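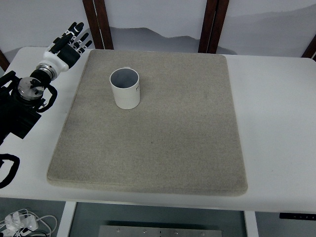 Tastside is a small school for people who drink tea and have stopped believing what it says on the tin. Adesuwa Garba started it after ten months of buying "notes of orchid and wet slate" and tasting tea. We teach plain tasting, with the labels taken away. A white cup without a handle, set down on gray felt, gives you very little to go on, and we like it that way. Put the same leaf in a pretty bowl with a story about a misty hillside and most people, including us, will find it sweeter.

We don't claim to train "master tasters." We have met several, and a few of them couldn't pick out their own favorite when it was poured blind. Some could, every time, and we'd like to know how. That question takes up a good part of our courses.
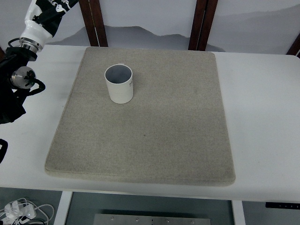

What we teach

The beginner course runs for six evenings and starts at 7 p.m. You will taste in silence, write down what you think, and then taste again a week later without seeing your notes. Expect to disagree with yourself. The second course covers water, brewing time and price, and the price session usually causes arguments. There is also a short class on reading labels, where we go through words like "ceremonial" and "reserve" and ask who checks them. The answer is rarely a comfortable one.

We don't hand out certificates. People ask for them, and we still can't say what one would prove.
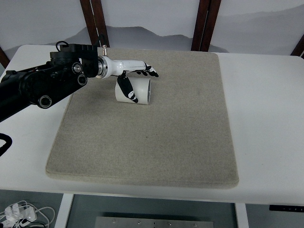
Beige felt on a white table at Tastside.

Where the money comes from

Course fees, and nothing else so far. Semaan, an importer, offered us free tea in exchange for a mention on this page. We said no, so I suppose they got the mention anyway. Everything we pour is bought at the shop price. Our rooms are in the old Sevenwood building, upstairs, and the rent goes up every January.

We keep all the tasting sheets. There are 2158 of them, and we're wary of reading too much into them – people who sign up for a class like ours are hardly a fair sample of tea drinkers.
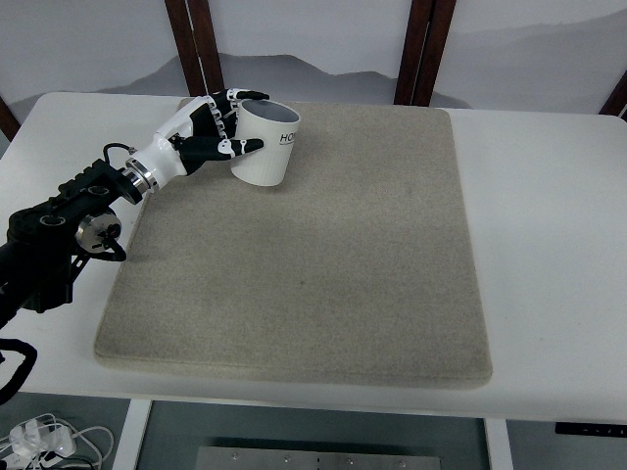

Tamunoemi Olaniyan wrote to us after the beginner course that it had ruined two expensive teas and rescued one cheap one, and that she still thinks we are too hard on oolong. She may be right. We tasted four more of them after her letter and the sheets came back split down the middle, so oolong is staying in the second course for now.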